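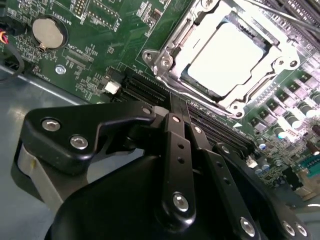 Pilora raised again. Does the money tell us anything?
Board: Startup Funding and Hardware Investing

slowcompound
Evening all. I've been reading the funding news on Pilora (the Dornutville company that makes vibration sensors for small factories) and I'd love to hear what this group thinks. They closed a round in February, led by Bergmann, and the write-up I saw was very excited about the size of it and had almost nothing on customers. I put a small check into their seed round through a syndicate, so I'm not neutral, and I'd like to be talked out of my good mood if that's where the facts point. The investor letter says they have 176 paying sites. It doesn't say how many of those are pilots with a discount attached, and I've been around long enough to wonder.

marthasledger
Congratulations on the markup, first of all! Enjoy it for an evening, you're allowed. Then go and ask for churn. I was in a sensor company years ago with a lovely site count, and when the free first year ended a good third of them went quiet. I don't think anyone was being dishonest, the plant managers liked the product fine, they just didn't like it enough to find a line for it in the budget. The question I wish I'd asked was how many sites had renewed once at full price.

tobyfromaccounts
I'll disagree a bit, Martha, with affection. At this stage I'd care more about who led. Bergmann has stayed away from connected hardware for as long as I've followed them, and if they've come in now, somebody over there did the digging and liked what they found. A lead like that also makes the next round easier, and for a company that has to buy parts before it can ship anything, an easier next round is worth a lot.

marthasledger
Toby, you said the same thing about Zodthorpe :)

tobyfromaccounts
I did, and I still think Zodthorpe was a good company that ran out of runway. They were carrying roughly 90 days of inventory in a warehouse while their customers took their sweet time paying. A stronger lead would have bridged them.
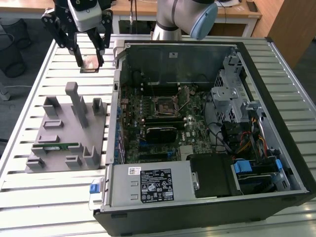 oldgrayrack
Joining in from the operations side, as I did purchasing for companies like this for a good while before I retired. I'm closer to Martha. A strong lead can bridge you once, maybe twice, but it can't fix the fact that you pay for boards up front and collect on 60 day terms. Every new customer makes the hole deeper for a while, and founders who came up through software are often surprised by that (the nice ones call you in a panic, the others stop calling). What I'd want to see in the letter is whether Pilora charges for the sensor at install or rolls it into the monthly fee. If it's rolled in, they're running a little leasing company on the side, and venture money is a very expensive way to do that.

slowcompound
That's a really helpful way to put it, thank you. It's rolled in, as far as I can tell. The letter calls it "no upfront cost to the plant" and has it as a selling point, and I suppose it is one if you're the plant.

oldgrayrack
It is! I'd have signed it myself. I just wouldn't have wanted to fund it with equity. Ask them about an equipment loan for the hardware piece.

Venla Lehtinen
Hello everyone, I mostly read here but this one is close to my own work. I help small funds with their diligence and I'd say you are all a little right. The lead matters, the renewals matter, and the terms matter most when growth is fast. Where I'd push back on Toby is that a new investor in a category can simply be late to it - I've seen firms arrive because their own backers kept asking why they had nothing in connected devices. That is a real reason to write a check, but it says very little about the company receiving it.

tobyfromaccounts
Fair point, and put more kindly than I deserve. I'd still rather have them in than out.

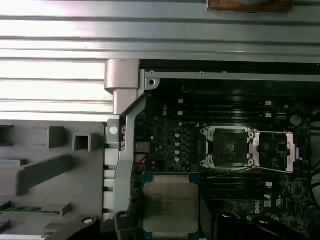

dovecotelane
Newcomer question, sorry if it's basic. If I hold a seed stake like slowcompound's, does a bigger round mean my share of the company gets smaller?

marthasledger
Your percentage does go down, unless you have pro rata rights and use them to buy more. The hope is that your smaller slice is worth more because the price per share went up, and in a healthy round it usually is. Look for the words "pro rata" in your syndicate papers, and check whether the right belongs to you or to the syndicate lead, as it's very often the lead's. And please don't apologize for asking, I held shares for years before I read that page properly.

slowcompound
Dovecotelane, mine sits with the lead, I just looked. I've written to Pilora asking for renewals at full price and for the split between hardware and subscription revenue. They get 4 weeks from me before I start pestering. I'll post whatever I'm allowed to share.

oldgrayrack
Ask for days payable while you're at it.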